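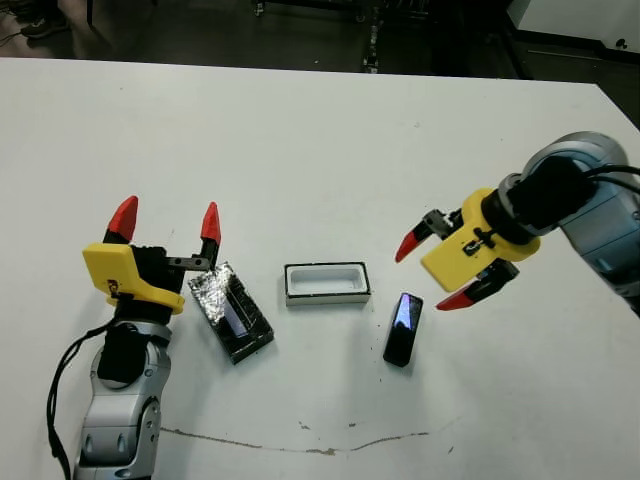
Red fingertips, how often do you redo them?

viera_p
Hi all, back with more questions about our two-arm bench cell. We've been on the Bidix grippers since December and the right one has started letting phones slide when it closes. I did a full clean, re-zeroed both and set closing force to 30. Still slips. Is it the tips or the force??

PhucQ
Tips, mate. I'd bet lunch on it. 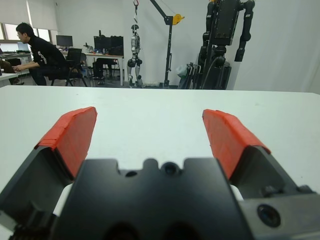

valeriano_a
I'd start with the tips too, Viera. Look along the top rims of the red pads when they're wide open, they're a bit wrinkled and uneven, and that's where a flat thing like a phone will catch or skate. Strip them, wipe with alcohol, rewrap with the ends tucked on the back. Takes me ten minutes a gripper (fifteen if Phúc's talking to me).

gallardo_r
Disagree, sorry! We ran ours at Drarnport for 2447 cycles on one set of pads. Check your cable slack first, a tight loop at the wrist will drag the zero every time the arm rolls.

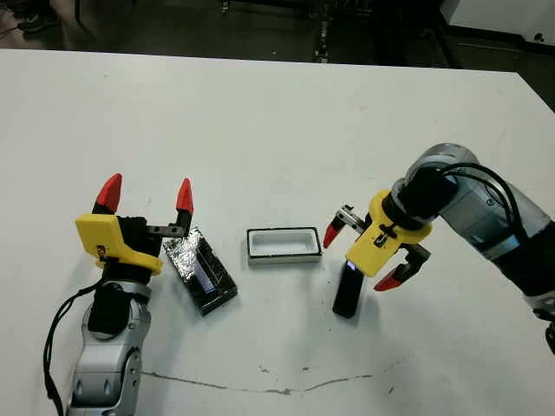

Right gripper over the small black block, left one open

viera_p
Ooh OK. I've got heaps of slack on both arms I reckon, but I'll roll the wrist by hand tonight and watch the zero.

PhucQ
Also the yellow mounts. Nip the screws up before you touch the force, and don't go gorilla on them, it's a printed part.
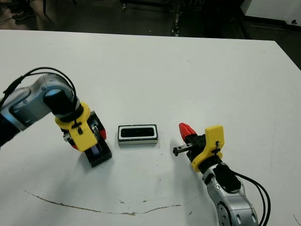
I redo my cable ties at the same time, every 200 cycles, and Rosalía can laugh all she likes.

gallardo_r
Laughing. Every 200 is bonkers.

viera_p
Rewrapping the right side only, then, and leaving the force at 30 so I'm changing one thing. Will post the numbers.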